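March 23, 2026 - notebook, open day

Visitors in two lots, morning group from Ravthorpe (24 of them, we'd planned for fewer), then the Rurnlow lot after lunch. Estela doing the talking, me on the keyboard. Zulema on the door, then on the e-stop from the second group onwards.

Moved the barrier tape back before the first group came in. Should stay there, people lean.

Can and cup demo, green hand:
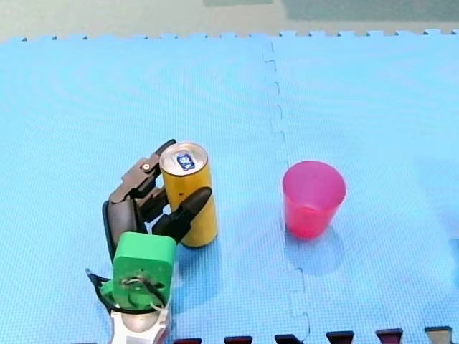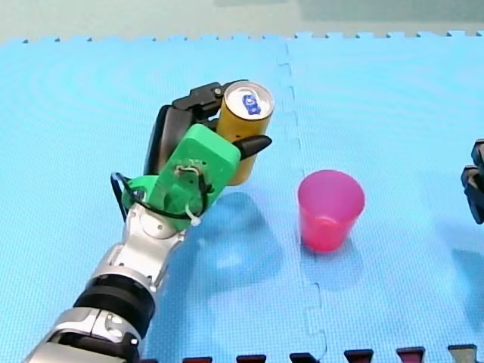
Biggest lesson is timing. 30 minutes per group is too long for one demo and too short for two, and Estela ended up filling with the Dutavus slides which are from January and still have the old arm layout on them. Needs redoing. Most of the questions were on the hand anyway. Someone at the back wanted to know what the little sticker on the can lid was for, so next time say that at the start, before anything moves. Also asked: what does it cost, can it do a full can, would it crush it. Said we'd try a full one, havent yet. The cable looping round the bottom of the green housing got a comment too (fair). Zulema wants it sleeved before anyone else comes through, I'd settle for it being tidied so it can't snag at the wrist.

Other bits:

Restarted the controller 2 times, both in the Rurnlow session. Same error both times, log saved, not looked at it.

Sánchez people didn't turn up. Estela to ring them and offer another slot.

Handouts ran out. Print more, single sided is fine.

Sound is hopeless from the third row back with the fans going. Borrow the small speaker from upstairs or turn the fans down while Estela is speaking.

To do before the next one: slides, cable, full can test, a spare cup, and 3 more chairs becuase people were perching on the crates.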